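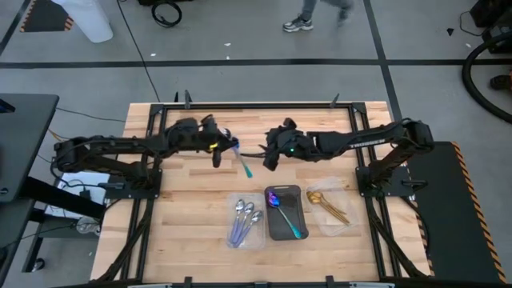 Bernice Atinga writes that her colored flatware went dull within a year because it shared a drawer slot with plain steel, and asks whether sorting by finish makes any difference or only looks better.

It makes some difference. A rainbow, blue or gold finish is a very thin layer over the steel, and most wear in storage comes from pieces sliding against each other when the drawer is opened and shut. Sorting by finish does not stop the sliding. It does keep the coated spoons away from serving pieces and from anything with a rough edge, and it makes a worn piece easy to spot among its own kind.

Flatware by Finish, Tray Set 738
Posted 17 March 2024
Sorting and notes: Fiifi Appiah. Page: Dela Gyamfi.

The set covers spoons in silver, gold and the shifting purple-to-teal finish usually sold as "rainbow." Trays are small rectangular tubs, clear at the two ends of the row and dark in the middle. The work surface is a butcher-block top. The rule for the Bultley drawer is one finish per tray, bowls all facing the same way.

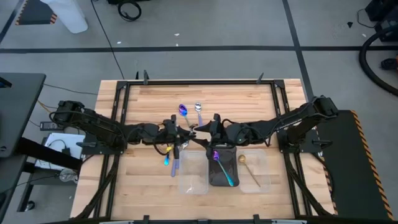
Rainbow in the dark middle tray, gold in the clear tray at right. Left tray empty.

Notes on the finishes

Silver. Plain polished steel tolerates the most handling. Fine scratches show first on the back of the bowl. Some silver spoons pick up a faint blue or purple cast from colored pieces nearby, which is reflection and can be checked by holding the spoon against white paper.

Gold. Wears at the tip of the bowl and on the underside of the handle, where it rests on the table. Thin handles tend to fan out in a tray, so gold pieces need more width than their bowls suggest.

Rainbow. The color changes with the angle of the light, and two spoons from the same box can look like different products. Sort these by handle shape first and color second. We had a Dresow teaspoon in with the Idby ones until June for this reason.

Mixed finish. Spoons with a colored handle and a silver bowl go by the handle. Tihomir Georgiou sorts his by the bowl, and the drawer works just as well, provided everyone in the house does the same.
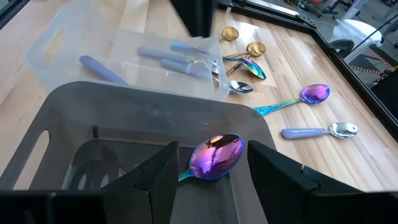 Tray size matters more than tray material. An inside width of 85 mm takes teaspoons in a single layer. A length of 200 mm leaves room to lift one out by the handle, and with less than that the bowls ride up on the end wall. Depth can be as little as 25 mm if the drawer is shallow. Side cutouts are useful for lifting the whole tray to the sink.

Wash the trays when the drawer is emptied and dry them fully before refilling. A liner is optional. The Lykkegaard felt was tried and taken out again, as it held crumbs along the seam.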